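Home » News » Press Releases

Mersha Brings Its Missing Sock Amnesty to Skestside

FOR IMMEDIATE RELEASE

SKESTSIDE, July – Mersha, the neighborhood laundry service that has spent 9 years being blamed for things it did not lose, today opened its first Sock Amnesty. Customers may hand in any single sock, whatever its origin, and no questions will be asked. A few eyebrows may be raised.

The amnesty follows a count of the lost property shelf at the Loltura Street shop, where staff logged 1321 unclaimed items. Of these, 548 were socks without partners. The rest included pillowcases, one christening gown and a quantity of tea towels that the company describes as "beyond diplomacy."

"We have written to people. We have put up signs," said Hongmei Du, founder of Mersha. "One man came in, looked at his own sock for a full minute and told us he had never seen it before. His name was sewn into it."

Through the end of the month, singles will be pinned to a line along the shop's front window, sorted by color and, where staff can agree on the color, by shade. Anyone who finds a match may take it home free of charge. Pairs made from two different people's socks are allowed if both parties consent.

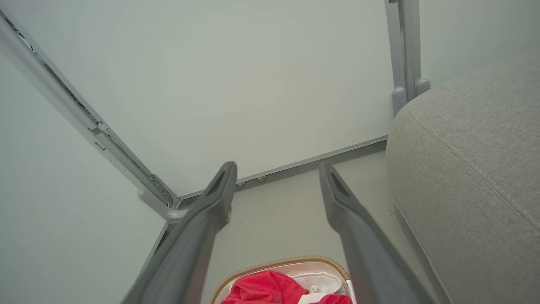

Gebremedhin Wako wrote on the shop's message board that he has kept a drawer of singles since his wedding, that his wife calls it the museum, and that he would like it understood he is attending only to look.

Mersha is also changing how it handles small items. Every order will now come with a free mesh bag made by Dralis, and customers who use it will get 4 dollars off their next wash. Those who prefer to throw everything in together may continue to do so, at the usual price and with the usual results.

Socks still single at the end of the amnesty will be cut up for cleaning rags.

The Loltura Street shop opens at 7 a.m. Drop-offs for the amnesty close at 6 p.m.

Press contact: Sumeya Endale, Mersha, Loltura Street, Skestside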